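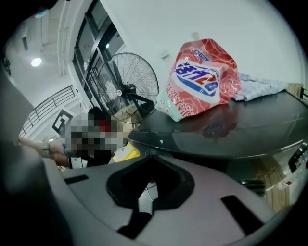
Production Department, Vircombe Repertory Theater

Head Electrician (full time, seasonal)

The Production Department is hiring a Head Electrician for the coming season. The position covers both of the company's venues: the Clodow, a 995-seat proscenium house with a counterweight fly system, and the Studio, a flexible room under a fixed pipe grid. The Head Electrician reports to the Production Manager and works daily with the Technical Director, the Head of Audio and the visiting lighting designer on each show.

Employment starts in September and runs for 35 weeks. The position has been renewed each season when funding allowed, but renewal is not guaranteed and should not be assumed when making housing arrangements.

Scope of the work

The Head Electrician prepares, installs, maintains and removes the lighting for all productions in the season. In practice this means reading the designer's plot and paperwork as soon as they are delivered, checking them against the inventory and the available circuits, and returning a list of conflicts before the first production meeting. Substitutions are agreed with the designer in writing. The Head Electrician does not make substitutions on the deck during load-in unless a fixture has failed.

The Clodow has four electrics on dedicated line sets, box booms on both sides of the house, and two front-of-house catwalks. Dimming is a mix of older rack dimmers and newer relay circuits. The rack dimmers feed the box booms and the upstage electric, and the relays feed everything else. A circuit map exists and is mostly correct. Bringing it up to date is part of the first month's work.

The Studio is simpler to hang and harder to focus. The grid is low, seating is reset for each show, and most positions are reached from a personnel lift. When the seating is set in the round, the lift has to be out of the room before the risers go in, so focus is finished earlier there than in the Clodow. Applicants who have only worked in proscenium houses should say so. It does not rule them out.

Load weights are calculated by the Head Electrician and checked by the Technical Director before any line set is flown. No one works under a batten while it is out of balance.

Season

The season opens with The Salt Ledger, a new play commissioned through the Mitsotakis-Vlachou program, which pays for first productions of plays translated from modern Greek. It has a cast of nine, a raked deck, a live flame effect in the second act and a large number of practicals wired into the furniture. The flame effect requires a permit and a fire watch, both arranged by the Production Manager. The practicals are the Head Electrician's responsibility, including wiring, strain relief and the daily check before house open.

A revival of a two-hander follows in the Studio. The holiday production returns to the Clodow with its existing plot, which has been in use for several years and needs new color throughout. The remaining titles will be announced when rights are confirmed. Candidates called for interview will be given the full list on the understanding that it is confidential.

Crew

The Head Electrician supervises one full-time assistant and the overhire crew. Overhire calls run up to 22 people at load-in for the largest shows in the Clodow. For Studio shows the crew is much smaller and is shared with carpentry. The Head Electrician builds the call sheet, submits it to the Production Office for approval, signs off on hours at the end of each day, and keeps the breaks. Meal breaks are observed during tech. A designer's request to work through a break is passed to the stage manager, who will decline it.

The assistant runs the board for most performances. The Head Electrician covers the board when the assistant is out and should be able to pick up any running show from the paperwork with one rehearsal.

Equipment and software

The console in the Clodow was replaced last season. The Studio still uses the previous one. Show files do not transfer cleanly between the two – cue timing survives, effects do not – and any show moving from one room to the other is reprogrammed by hand where needed.

Cue lists, channel hookups and focus charts are kept in Flakus, our in-house paperwork system. It was written for this department and no prior experience with it is expected. The assistant can teach it in an afternoon. Files are saved at the end of every session to the department server and to the drive kept in the booth. Paper copies of the channel hookup and the magic sheet are printed after focus and again after opening night.

The department owns its conventional inventory and rents moving fixtures by show. Rental orders are drafted by the Head Electrician and placed by the Production Office. Damaged or missing rental items are reported on the day they are found.

Hours

The standard week is five days. Tech weeks are six days, with calls normally starting at 10 a.m. and ending at 10 p.m. with breaks. Notes calls after opening are held in the morning. Changeovers in the Clodow are usually worked overnight following the final performance, and the following day is then a day off for everyone on the overnight call. Hours over the standard week are paid at the overtime rate.

Required

More than 2 years of paid work in theatrical lighting, at least one full season of it as a head, assistant head or touring electrician.

Ability to read and correct a light plot, section, hookup and instrument schedule.

Working knowledge of three-phase power, load calculation, network distribution of control data and basic fixture repair.

Comfort at height on ladders, lifts and catwalks, and the ability to lift and carry stage fixtures and cable for the length of a working day.

Authorization to work in the United States.

A valid driver's license. The storage building is off site and is not served by a bus.

Preferred

Experience with counterweight rigging as an operator or loader.

Experience programming moving fixtures for drama. Concert programming is useful but will be discussed at interview.

Current lift operator certification. If you do not have it, the company pays for the course and the hours spent on it.

Some electronics repair. The older dimmer racks need attention several times a season and the nearest service agent is a day's drive away.

Pay and benefits

The position is salaried, at a rate set by experience within a range that is sent to every applicant on receipt of the application. Health coverage begins on the first day of the second month. Paid sick time accrues from the start. Company housing is available for the first month for those relocating and consists of a private room in a shared house within walking distance of the Clodow. Pets are not permitted in company housing. After the first month, the company manager keeps a list of local rentals.

Each staff member receives two tickets to every production, booked through the box office and subject to availability. Tickets for opening nights are handled separately.

How to apply

Send a resume, a cover letter and the names of three references to the Production Office, Vircombe Repertory Theater. References are contacted only after an interview and only with the applicant's agreement. Include one sample of paperwork from a produced show, preferably a hookup or focus chart that you prepared yourself. State the console used and your role on the production. Photographs of finished stage pictures are not needed at this stage. Please combine everything into one file.

Applications are read as they arrive and the posting stays up until the position is filled. First interviews are held by video and last less than an hour. Second interviews are held in person at the Clodow and include a walk through both venues, the dimmer room and the storage building. Travel for second interviews is reimbursed against receipts. Wear closed shoes.

Applicants who need an accommodation at any point in the process should tell the Production Office in the application or at any time after it. The catwalks in the Clodow are reached by a fixed ladder and there is no other route at present.

Vircombe Repertory Theater is an equal opportunity employer. People who meet most but not all of the requirements are asked to apply and to note in the cover letter which ones they do not meet.

Also open in this department: Stage Carpenter, Overhire Electricians (rolling list), Audio Assistant.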